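The table is green and I've stopped defending it

When we took the room at Stitasetti I had a clear idea about the furniture, and the idea was white. White desks, white shelves, the kind of room where a person with a notebook gets a lot done. I had a folder of pictures. I had, God help me, a mood.

Then Emiko Hirose found the green table.

She found it the way she finds everything, by being on a website at 2 in the morning that the rest of us would need a password and a guilty conscience to look at. It was $268, pickup only, and the listing had one photo, taken in a garage, in which the table looked sort of brown. "Neutral," Emiko said. I remember that word very well. I have had time to think about it.

It was not neutral. We got it out of the van and stood on the sidewalk with it, and a man walking a dog crossed the street to get a better look. It's the green of a pool table, or of a lawn in a children's book about a tractor. There's also a lot of it. The measurements were in the listing and I'd read them, and I'd held my arms out in the kitchen to picture it, and my arms had lied to me.

Getting it up the stairs took most of an afternoon and I won't go through it, except to say that Shota Onishi took the door off, and that putting a door back on is a different skill from taking one off. The door has made a small noise ever since, something like a question. You get used to it.

So that was May. The room is 700 square feet, the rent is split four ways, and the four of us do very different things in it, most of which involve laying stuff out on something and looking at it. The plan was that the green table would do for a month until we could afford two matching white ones. Shireen Pillay made a spreadsheet for the white ones. It has a tab called Options and a tab called Realistic Options, and the second tab is blank.

What happened instead is that everybody started using the green table and stopped using anything else. I held out the longest. I had a white desk, bought new, and I was going to sit at it and be the person in the folder. I lasted until I dropped a white button on it. After that I dropped a clear snap on it, and then a white zipper pull, and then I carried my things over to the green table in a tray without making any kind of announcement.

You can find things on it! I can't tell you what a change this has been. I'm someone who has lost a pair of glasses on a bare floor. But put something on that green and there it is, yelling. Orange is the best. Orange on that table looks like a road crew. White is nearly as good. Yellow is fine too, though it gives me a headache in the late afternoon when the light comes in low. The only thing that disappears is green, and since the table arrived I've noticed how few green things I own, apart from one pincushion, which I now own in theory.

The house rules came later and grew the way these things do, one argument at a time.

The first is that nothing lives on the table. Things may visit. If it's still there when you go home, it goes on the shelf by the door, where it can think about what it's done. Shireen enforces this one with real joy.

The second is the lying-down rule. Bottles go on their sides. I fought this, because I was raised by people who believed a bottle on its side was a spill that hadn't been introduced yet. Shota's view is that a bottle standing up on a shared table is going to be knocked over by an elbow anyway, so you may as well get it over with and make sure the cap's on. His elbow, I'd point out. The rest of us have elbows that stay in the neighborhood. But I've come around, mostly. You check the cap because you have to. And a bottle on its side has its label up, or you can turn it up, and nobody has to lift it to see which one it is.

They roll, obviously. Emiko says they only roll if you set them down with the wrong attitude. I've tried several attitudes. What works is to put them down together, all facing the same way, a little apart, and then take your hands off slowly and breathe out through your nose. Pointing them all one direction is her contribution and she's right about it, which I've told her once and don't intend to repeat. Caps toward whoever's working. It looks fussy and it saves you that stupid half turn of the wrist every single time.

The third rule concerns plastic sheeting, and it's less a rule than a feud.

Shota likes a sheet of something at one side of the table. He says it's for the messy end. I say there's no messy end, there's a table, and he's making an end of it messy by putting a sheet there. His current favorite is yellow and see-through and has never once in its life lain flat. I've smoothed it. I've put books on it overnight. You lift the books and it sort of sighs and goes back to how it was, all crinkles, with one side hanging down off the table like it's trying to leave. When the window's open it talks.

I asked him why he couldn't use a nice flat mat. He told me he had a nice flat mat, and that I was keeping my lunch on it. So that went quiet for a bit.

Meanwhile the white desk, my white desk, bought new, has become the place you go to type. It's right up against the green table and a good deal calmer, and whoever is doing the dull part of the job that day ends up there with a laptop while whatever's happening on the table happens a few feet away. You're supposed to be writing things down. What you do is look up. I've never once sat there and kept my eyes on the screen for a whole hour, and I've now watched enough other people fail at it to feel all right about myself. There's something about a big bright surface with things being moved around on it. It's the same reason people stand at the window of a bakery.

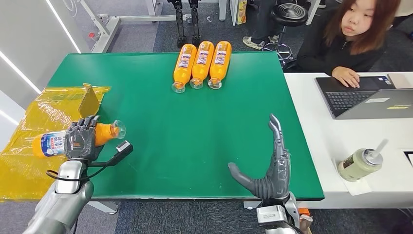
Words by Saron Gashaw
Filed under: The Room, Furniture I Was Wrong About
18 comments

Caps facing in along the far side, please note. One of them has drifted a little out of line with its neighbors and I've decided to be a grown woman about it. The yellow sheet is doing its usual impression of an unmade bed over on the left. And you can see what I mean about orange.

I'll admit the two of them side by side, the green and the white, don't look like a room anyone planned. Kazue Maruyama, who rents the room below and has proper taste, came up to borrow a stapler and stood in the doorway for a while. She said it looked "cheerful," in the voice you'd use for a relative's second husband. Then she asked if she could bring her own project up for an afternoon and spread it out, because she couldn't see a thing on her walnut. She's been back three times. She still has the stapler.

A few people asked last month about cleaning, so: warm water and a cloth, then a dry cloth. I bought something called Namedik that promised to restore surfaces, and it restored mine to slightly sticky, and I spent an evening taking it off again with the warm water and the cloth. Don't put tape on the table. If you've already put tape on the table, peel it slowly, back on itself, and don't tell Shireen.

Someone else wanted to know what I'd look for in a shared table if I were starting over. Bigger than your arms say. A color that none of your stuff comes in. I'd want to see it in daylight, or at least in a photo where it isn't brown. And measure the stairs, including the bit where they turn, which is the bit everyone measures afterward.

The spreadsheet for the white tables is still going, by the way. Shireen added a row to it last week, an Ackermann one with folding legs, and put it under Options. I looked it up. It comes in green.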